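Tischbesen Sellero mit Schaufel, Artikel 1028

Ein kleiner Besen für die Krümel, die nach dem Frühstück auf dem Tisch liegen bleiben.

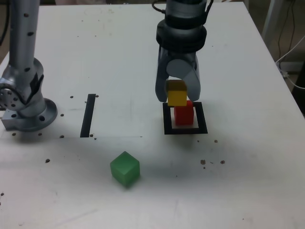 Wie der Sellero in unser Sortiment kam

Wer gern frisches Brot isst, kennt das: Man schneidet zwei, drei Scheiben ab, die Kruste springt in alle Richtungen, und am Ende wischt man mit der Handkante die Krümel zusammen und die Hälfte landet doch auf dem Boden (oder im Ärmel, wie bei mir). Meine Großmutter hatte dafür einen Tischbesen, der an einem Haken neben der Küchentür hing und den wir Kinder nach dem Sonntagskaffee reihum benutzen durften. Ich habe jahrelang nach so einem gesucht und immer nur welche gefunden, deren Borsten nach einem halben Jahr abstanden wie eine alte Zahnbürste.

Im August habe ich dann in Felham einen kleinen Bürstenbetrieb besucht, eigentlich wegen der Topfbürsten, und dort lag auf der Werkbank ein Muster herum, das sofort gut in der Hand lag. Wir haben noch ein wenig am Griff gefeilt, im wahrsten Sinn des Wortes, und die Schaufel zweimal geändert, und so ist der Sellero entstanden. Ich freue mich sehr, dass er nun fest zu Brilstead gehört!

Der Besen

Der Körper ist aus geölter Birne gedreht, einem feinporigen, warmen Holz, das mit den Jahren etwas nachdunkelt. Von Spitze zu Spitze misst der Besen 21 cm. Eingezogen ist er mit hellem Ziegenhaar, in Reihen und von Hand, und die äußeren Reihen sind eine Spur länger als die inneren. Dadurch legt sich der Besen schön an die Fläche an und nimmt auch Mehlstaub und Zucker mit, während Mohn bekanntlich überall hängen bleibt, aber auch da schlägt er sich ordentlich. Ziegenhaar ist sehr weich, Sie können ihn also ohne Sorge auf lackierten und geölten Tischen verwenden, auf Glas und auf der guten Tischdecke sowieso.

Ganz am Anfang verliert er ein paar Haare. Das gibt sich nach den ersten Malen von selbst. Klopfen Sie ihn vor dem ersten Gebrauch einmal kräftig am Handballen aus, dann ist das meiste schon draußen.

Die Schaufel

Die Schaufel ist aus Weißblech, mit einer flachen, leicht nach unten gezogenen Vorderkante, die ohne Spalt auf dem Tisch aufliegt. Die Kante ist umgelegt und sauber verrundet. Hinten ist das Blech etwas höher gezogen, so rutscht beim Gang zum Mülleimer (oder zum Fensterbrett mit den Spatzen) nichts herunter. Der Besen wird zum Verstauen einfach hineingelegt, und beides zusammen hängt an einer Schlaufe aus Leinenband. Wer keine Wand frei hat, bekommt das Set auch in eine gewöhnliche Besteckschublade.

Pflege

Trocken ausklopfen genügt fast immer. Wenn doch einmal Marmelade im Spiel war, waschen Sie nur die Haare in lauwarmem Wasser mit einem Tropfen Haarshampoo aus, drücken sie in einem Geschirrtuch ab und lassen den Besen mit den Haaren nach unten hängend trocknen. Bitte nicht auf die Heizung und nicht in die Spülmaschine! Das Holz freut sich ein- oder zweimal im Jahr über ein paar Tropfen Leinöl. Die Schaufel wird nach dem Abwischen gleich abgetrocknet, sonst kann das Blech an der Kante anlaufen.

Was dazu passt

Viele bestellen das Brotbrett Nuchit gleich mit. Es ist aus Ahorn, 54 cm lang, und hat an drei Seiten eine Rille, in der sich ein guter Teil der Krümel von vornherein sammelt. Für den Rest ist dann der Sellero zuständig. Zum Verschenken legen wir beides auf Wunsch zusammen in einen Karton mit Holzwolle, schreiben Sie uns das bitte ins Bemerkungsfeld.

Auf einen Blick

Artikelnummer: 1028
Material: Birnenholz, Ziegenhaar, Weißblech, Leinenband
Länge des Besens: 21 cm
Lieferumfang: Besen, Schaufel, Aufhängeschlaufe
Preis: 29 Euro, zuzüglich Versand

Lieferung und Ersatz

Da die Besen in kleinen Partien eingezogen werden, sind sie gelegentlich für ein paar Wochen vergriffen. Sie können trotzdem bestellen, wir melden uns dann mit einem Termin und berechnen erst beim Versand. Besen und Schaufel gibt es auch einzeln, falls der Hund schneller war. Und wenn Sie nach einigen Jahren den Eindruck haben, dass die Haare müde werden, schicken Sie uns den Besen ruhig zurück: In Felham wird der alte Holzkörper neu eingezogen, was ich persönlich viel schöner finde als einen neuen.

Fragen beantworte ich gern selbst, am liebsten per Post oder über das Kontaktformular.

Ihr Asif Mengal

Kontakt | Versand | Widerruf | Impressum | © Brilstead | Stand: 06.02.2022 | Nach oben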